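Room for Shoes
The open wire rack returns to the entryway

Closets receive most of the attention when a household sets out to put itself in order. Footwear is usually left to the floor beside the door, where it gathers in pairs at first and then in no arrangement at all. The Home Interiors section of Irmont Quarterly devoted part of its spring work to this small stretch of floor, and the open metal rack emerged as the piece most often recommended by the furnishing advisers consulted.

Its advantages are practical. Air reaches the shoe from every side, grit falls through to a mat below, and a quick look is enough to find what is wanted. The Mengal showroom in Skasadance, which has sold storage furniture from the same building for 11 years, advises customers to settle the distance between shelves before considering width. A high-top or a thick running sole needs more clearance than a flat canvas shoe, and a shelf set too low will scuff the upper each time the shoe is pulled out.

Placement of the shoes themselves is a matter of habit. Many households reserve the top level for the pair worn for exercise and keep everyday sneakers in the middle, within easy reach. White shoes benefit from a level of their own, away from darker soles that may leave marks. The lowest shelf suits pairs that can tolerate dust.

The wall behind deserves equal thought. An open rack hides very little, and a painted surface continues to be seen through it. Residents of the Cliltodska apartments, where murals are permitted in shared rooms, have tended to choose low, dark frames that leave most of the painting in view. A washable finish is advisable up to the height of the top shelf.

Racks should be wiped down every 2 months and emptied fully each August, before the change of season. 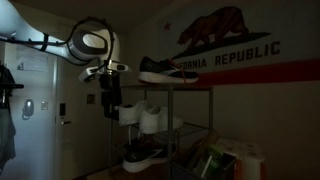

A three-level wire rack with a running shoe and sneakers, set before a mural of the California state flag.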